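Team diary, Plolten Racing -- June, evening before scrutineering

The team completed its second day of preparation at the Ranow circuit. The garage opened at 7:30 and work on both cars continued until shortly after six. The event organizer has confirmed a race distance of 60 laps, the same as last season.

Silviu Cozma drove the morning session in the first car and completed 22 laps. He reported understeer in the slower corners, mostly on a full fuel load. Jörg Pfeiffer changed the front ride height at noon and the balance improved, although the rear tires ran hotter than we would like. The old setting has been kept on file.

The second car lost most of the afternoon to a gearbox sensor. The replacement part came from Lungu by road and arrived at 3:40. Florin Nistor was therefore limited to 14 laps, none of them on new tires. He will be given priority in tomorrow's first practice.

Paraschiva Olteanu met the Grornier representatives to discuss brake supply for the remaining rounds. Terms were agreed in principle. A written offer is expected before the end of the month.

The minimum weight for our class remains 973 kilograms with driver. Both cars were checked on the team scale and are legal, the second by a narrow margin.

Ionuț Roman has asked that all pit stop crew attend the briefing at 8:00 -- including those assigned to only one car. The rain tires are to be mounted tonight.

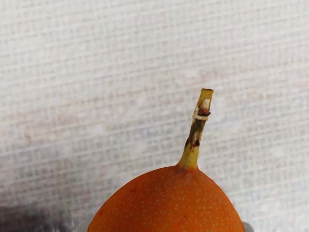
Who will start the race in the second car?
Florin Nistor is scheduled to take the start, with the driver order to be filed after qualifying.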